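Plendness Support Portal
Tickets > Teleoperation > Recording sessions

Ticket 83: Gripper pulls right when follower is near the basket
Status: Waiting on customer
Product: Plendness leader/follower kit
Site: Rirkdale
Opened by: Natsumi Uchida
Assigned to: Masanobu Nakajima

Natsumi Uchida wrote:

We are recording demonstrations for a put-in-basket task. The operator moves the leader arm by hand and the follower copies it on the table. Out over the open table it tracks fine. When I bring the gripper in toward the basket, the follower goes further right than my hand does and I end up against the wicker. I have to steer left to make up for it, and that correction goes into the recording, so the episodes are no use for training.

It started Wednesday after we moved the follower to the other bench. I threw out 12 episodes before I wrote to you. Same operator, same task file, software not updated.

The basket sits off to the right, toward the back of the table, with nothing in it. Wrist view with the finger still clear of it: 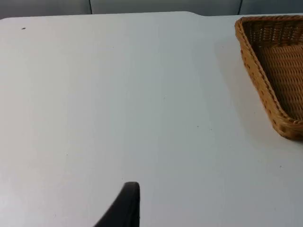 What I have tried

1. Restarted both arms and the recorder. No change.
2. Swapped the USB cable on the leader. No change.
3. Re-ran the home position on the follower only. It seemed better for a few minutes, then I got the same thing on the next approach.
4. Had a second operator drive. She got the same pull to the right.

Masanobu Nakajima wrote:

Thanks, that helps. Two different operators rules out a habit with the leader. Two questions:

- When you homed the follower, was the leader in its cradle or was someone holding it?
- Does the pull grow as you reach further out, or is it the same everywhere once you are on the right side?

Please also send a wrist camera still from close to the basket.

Natsumi Uchida wrote:

Someone was holding the leader. The cradle is still on the old bench.

It grows with reach. Close in to the base I can't tell there is anything wrong.

Close still is below. My hand was aiming for the open table to the left of the basket on this one.
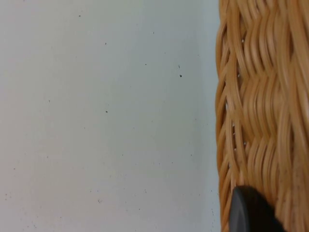
Wrist camera, finger at the side of the basket

Masanobu Nakajima wrote:

An error that grows with reach usually points to the base joint offset. If the leader was in someone's hand during homing, the zero for joint 1 was saved wherever the hand happened to be. A small angle there is hard to see near the base and shows up a lot further out.

Please do this in order:

1. Bring the cradle over and seat the leader in it.
2. Home both arms together from the Setup page, not one at a time.
3. Open Joint Offsets and write down the joint 1 value for each arm.
4. Drive straight out to full reach with the basket off the table, then repeat with it back in place.
5. Record 3 short approaches and attach the logs. Keep them out of your training folder.

One more thing from the close still. There are dark specks and fine dust on the table. That won't cause the pull, but wipe it down before you start recording for real, or the specks will be in every wrist video.

Also check the clamp on the follower base. If it was not fully tightened after the move - the older Sukosley clamps need a second turn - the base can rotate under load and you would see the same pattern.

Natsumi Uchida wrote:

Will do. The cradle is bolted down and Tanabe has the key for that room, so it will be tomorrow morning. I will send the offsets and the logs together.

Internal note: leave open until the joint 1 values come in.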